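Stelleo Community Closet – progress report, July
To: Rhodri Voyle
From: Ximeng Qian

Hi Rhodri,

You asked for something short this time, so I'll try! The big job since my last note has been getting the winter donations out of the back room and into boxes we can find again. The Wakberg drive brought in 699 pieces, and I'd written 700 in the grant application, so I hope you'll forgive us the missing one. (Xiaoqing has offered a scarf.)

Sorting is done. Packing is further along than I expected – coats and kids' sweaters are finished, and we're now on the dark adult clothes, which we'd been putting off since everything black looks like everything else black once it's in a heap. Zixuan worked out that it goes faster if you stop folding the soft stuff so carefully and just get it into a box by size. I was against it at first, being a folder by nature, but the clothes get shaken out and hung at the other end anyway, so I gave in.

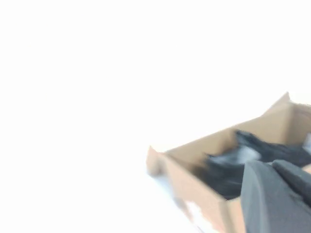

Do the boxes need to be taped shut before they go to the Iltia store room?
Leave them open until the list for that box has been checked, then fold the flaps in and tape once along the middle.

That question came up so often I've put it on the wall by the door. The lists themselves are Yiran's work and they're great: size, type, number of pieces, and a line for anything that needs a button or a zipper fixed.

Money next. Boxes and tape came in under what we'd planned, and I'd like to move what's left over to hangers if that's OK with you. We have 4 rolling racks and nowhere near enough hangers to fill them. I can send the receipts whenever you want them.

Two things are running behind. The mending pile hasn't moved much, mostly because the good sewing machine is still at the repair shop. And we haven't settled who drives the boxes over to Iltia – Xiaoqing's van is free in the mornings, before 10, but the store room opens at noon. I'm asking them for a key.

I'd still like everything out of the back room before the fall sign-ups start. Come by and see it if you're in the area, there's coffee!

Ximeng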